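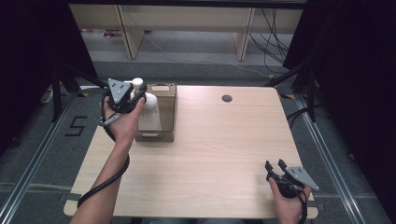 Rebecca Pagano wrote to us after the December guide went up, asking why it priced the grippers to the dollar and gave the tables, cartons and cabling a single line marked "sundries". Her own unit at Cuncombe had spent its sundries allowance before the second gripper arrived. The section has been rewritten with her questions in mind, and this page replaces the earlier version.

Planning and Budgeting for a Hand-Held Gripper Station
Last reviewed 2023-06-02

Who should use this page
Departments intending to purchase equipment for recording manual packing tasks with hand-held grippers, whether for a first station or an additional one. Requests for fixed robot arms follow a separate process and should not be submitted on the same form.

Step 1: Write down the task before requesting quotations
State in one or two sentences what the operator will pick up, and where it will be put. "Placing a bottle in an open cardboard box" is sufficient. Suppliers will quote on whatever is asked of them, and a request which names only "a gripper system" will come back with options the task does not call for. If the task needs both hands, say so at this point. Two-handed work requires two grippers, and the quotation should show them as a matched pair.

Step 2: Divide the budget into three parts
Part A is the grippers, including any marker plates fitted to them and the cables supplied in the carton. Part B is the station: table, stands, floor rails if required, curtains, and tape for marking the floor. Part C is consumables, meaning the bottles, boxes and other goods to be handled.

Part B is the part most often underestimated. At our Kerketberg site the curtains were left out of the first request and had to be raised as a variation, which delayed the work by 10 working days. Part C should be treated as a recurring cost. Cardboard boxes soften at the handle slots with repeated use and should be replaced on a schedule.

Step 3: Measure the room
Record the clear floor area, the height of the ceiling and the location of each power outlet. Allow space for the operator to stand at the near side of the table and to raise either arm fully. Cables from hand-held grippers move with the operator, so the length ordered must cover the highest reach as well as the distance to the table edge. Where several stations share a room, number each position on the floor and use the same number on the purchase request.

Step 4: Obtain comparable quotations
At least two written quotations are required for Part A. Ask each supplier to list freight, spare fingers and replacement cables separately. Remo Fabbri of the Broston office has pointed out that one of the quotations he received last year looked cheaper by $654 -- until the spare cables were added back in.

Step 5: Submit the request
Attach the task statement, the three-part budget, the room measurements and the quotations. Enter the Han cost code for Part A and your own departmental code for Parts B and C. Requests with a single combined total will be returned.

Step 6: Inspect on delivery
Check each gripper against the packing list before signing. Open and close the fingers by hand, confirm that the plates are firmly attached, and look along the full length of each cable for damage. Keep the original packaging until the warranty has been registered.

Related pages: Variations to an approved request; Disposal of surplus equipment; Cable safety in shared rooms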